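Brown paper or white sheet for plush photos?

brallav_momo
Joined January
I have 141 plush to list before my shelf collapses, and I'm having way too much fun with it! I cover the whole table in brown kraft paper and put one toy on it at a time. My sister says white looks cleaner. What do you all use?

tagcheck73
White, always. Brown makes pale fur look dingy and buyers ask if it's stained. I've sold 200 on a plain bedsheet and never had that question.

Prukard_Pete
Disagree! Yellow and orange on brown looks so warm. White blows out my light colors, especially bellies. Matte paper only, though — the shiny kind glares.

tagcheck73
Fine for yellow. Try a cream bear on it and get back to me.

brallav_momo
Okay, the cream bears can have the bedsheet. What about tags? Tuck them or leave them out?

hakdale_attic
Leave them out!! I skip any listing where I can't see a tag. I have a 1973 bear I only bought for the tag (no regrets). 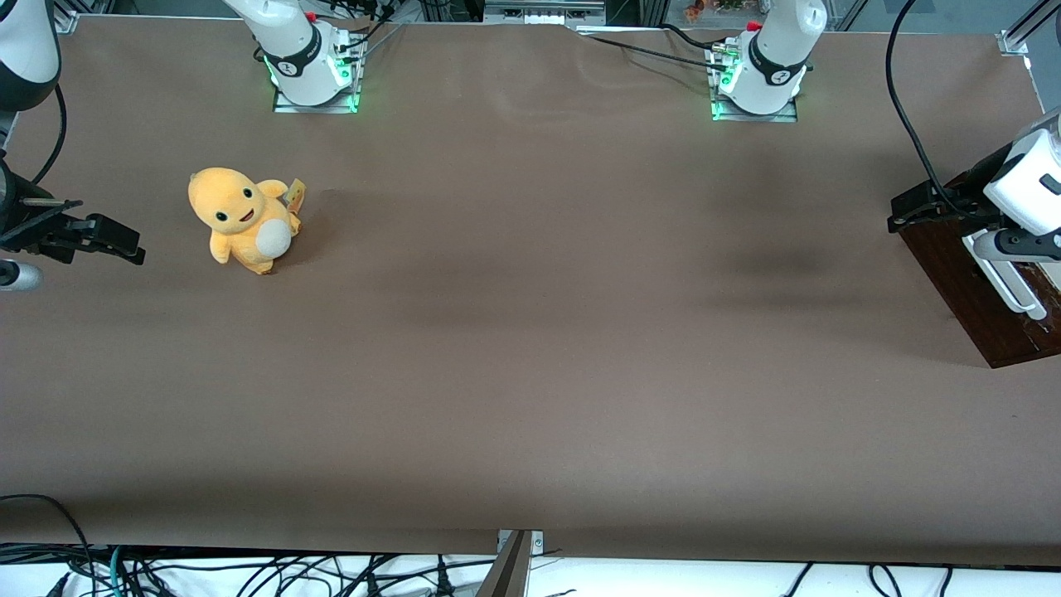
Doaa Erraji
Moderator, Plush & Soft Toys
Posts: 800

Yellow on brown gets my vote, look at that smile! The white belly patch stands out nicely against the paper, and the little cream-and-yellow tag is sticking out behind, so I'm with hakdale on that. I like a slight turn to one side too — you get the face and some of the roundness in one shot.

tagcheck73
Cute, I'll give you that. The shadow is still too dark for me. I'd want more light from the back.

Prukard_Pete
Leave the shadow, it makes him look chubbier!

brallav_momo
Sold on brown for the yellows. Starting with the ducks tonight!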